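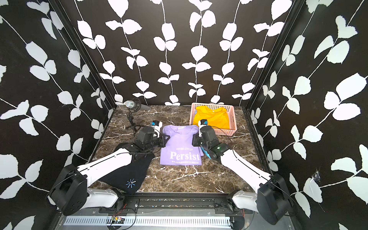
The Trelton Ale Trail passport has beaten me and I'd like someone to tell me whether I'm thick or it's rigged. You pay $41 for a cardboard booklet, you get a stamp for every tasting paddle, and the stamps are worth different points depending on the venue. Get to 300 and you win a T-shirt. I've seen the shirt and it's yellow, much like the one folded up in the pink basket there, and I want it more than a grown man should. I am on 291. There is no stamp worth nine points. There's no stamp worth less than fifteen, and every one I have left to collect is at a venue that's either shut for renovations or doing "private functions" until further notice. The booklet expires at the end of September. Has anyone finished this thing?

Posted by dregs_and_all

Thread: Trelton Ale Trail passport, has anyone finished it
Forum home Latest Brewery trips Homebrew Cider & perry Buy/swap Rules Log in

mashtun_maureen wrote:

Finished it last year. Took me and my sister two long weekends and a very patient brother-in-law with a people mover. The trick is to do Ziltach first, while they still have the stamp. By the end of the season someone has always walked off with it and they start signing the page in biro, and then the information centre gets sniffy about biro.

The shirt shrinks, by the way.

dregs_and_all wrote:

I have biro from Ziltach. Please tell me biro counts.

mashtun_maureen wrote:

Depends who's on the desk.

pale_and_uninteresting wrote:

Going to be the wet blanket. I reckon the passport is the worst thing to happen to drinking in Trelton. I used to be able to go into Saavedra on a quiet arvo, have a schooner of the dark, read the paper and go home. Now there's a queue of people ordering paddles they don't want, taking one sip from each glass and asking the poor kid at the bar where the stamp goes. Half of it gets tipped out. If you want a yellow shirt they're twelve bucks at the op shop.

gus_from_the_coast wrote:

Bit rough. Those people are paying for the lights. The same kid at Saavedra told me winter was dead before the trail started and they'd been talking about going weekends only. You can have your quiet schooner in an empty pub right up until it becomes a physio.

pale_and_uninteresting wrote:

I'm told the kid at Saavedra tells everyone what they want to hear. He told me the passport was the owner's idea and he hates it.

gus_from_the_coast wrote:

He can be both employed and tired of it. I manage that every day.

yeastofeden wrote:

OP, you need to read the back page. There's a thing called a "wayfarer bonus" for venues more than a certain distance from the information centre, and it's printed so small I had to take a photo of it and zoom in. Hasano qualifies. It's 91 km out, past where the bitumen gives up, and their stamp is worth double if you also buy lunch. If you got your Hasano stamp and didn't claim the bonus you may already be over the line.

dregs_and_all wrote:

I did go to Hasano! I had the lamb roll! No one mentioned a bonus. I've just found the back page and it was stuck to the inside cover with what I'm going to assume is porter.

yeastofeden wrote:

Then you want Kiyoshi Higuchi. He runs the bar out there and he does the bonus initials himself. Ring before lunch. After lunch he's in with the tanks and the phone might as well be in Tasmania.

mashtun_maureen wrote:

Can confirm. Also his saison is the only thing on the whole trail I'd have paid for without a booklet. We bought a carton and it didn't make it home (we had a flat tyre and a long wait, make of that what you will).

pale_and_uninteresting wrote:

So to be clear, the scheme to support local drinking now involves a 182 km round trip on gravel to have a man write his initials next to a stamp.

gus_from_the_coast wrote:

It's a day out, mate. You should have one.
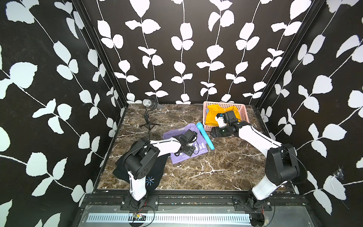
White vines on black wallpaper, brown marble pattern below.

paddlepop71 wrote:

New here, doing the trail with my wife next month. Is it better to stay in Trelton or base ourselves somewhere in the middle? We don't mind a pub with rooms. One of us will be driving each day and we've already agreed it's me, apparently.

mashtun_maureen wrote:

Stay in Trelton and get the shuttle for the close ones. It leaves from the information centre at 11 and it's meant to come back at 4. It has come back at 4 once in living memory. For Hasano you'll need your own car. Ask for the driver's paddle, it's three of their soft drinks in the little glasses and it still earns a stamp. The ginger one is good. The beetroot one is for people who have something to prove.

pale_and_uninteresting wrote:

Three soft drinks earns a stamp?? On a BEER trail?

yeastofeden wrote:

Would you prefer the drivers were on the saison?

pale_and_uninteresting wrote:

No. I'd prefer to be annoyed though, so leave me to it.

paddlepop71 wrote:

Thanks all. Driver's paddle it is. My wife says she'll be thinking of me.

hopless_case wrote:

Different view on the biro question. I got knocked back with two biro signatures, argued, and they rang Ziltach in front of me. Ziltach said yes, we lost the stamp, it's happened again, sorry. They let it through. So don't be put off by the first no. Be polite, and don't go in straight after the shuttle gets back, the poor woman on the desk has had enough by then.

dregs_and_all wrote:

Update. Rang Hasano at half past ten and got Kiyoshi first go. He remembered me as "the bloke who asked if the lamb was local while standing next to a paddock". He says the bonus is mine but he can't initial it over the phone, and he can't post it either, as the booklet is with me and the pen is with him. So I'm driving out again. He also said they're down to one keg of the saison.

gus_from_the_coast wrote:

Got a spare seat?

dregs_and_all wrote:

Got three. First in. You're paying for your own lamb roll.

mashtun_maureen wrote:

Bring me back a four-pack and I'll tell you what size shirt to ask for. Go up one. Two if you've been doing the trail properly.

pale_and_uninteresting wrote:

What time are you leaving

dregs_and_all wrote:

Well well. Eight sharp, out the front of Saavedra. You're in the back with the esky.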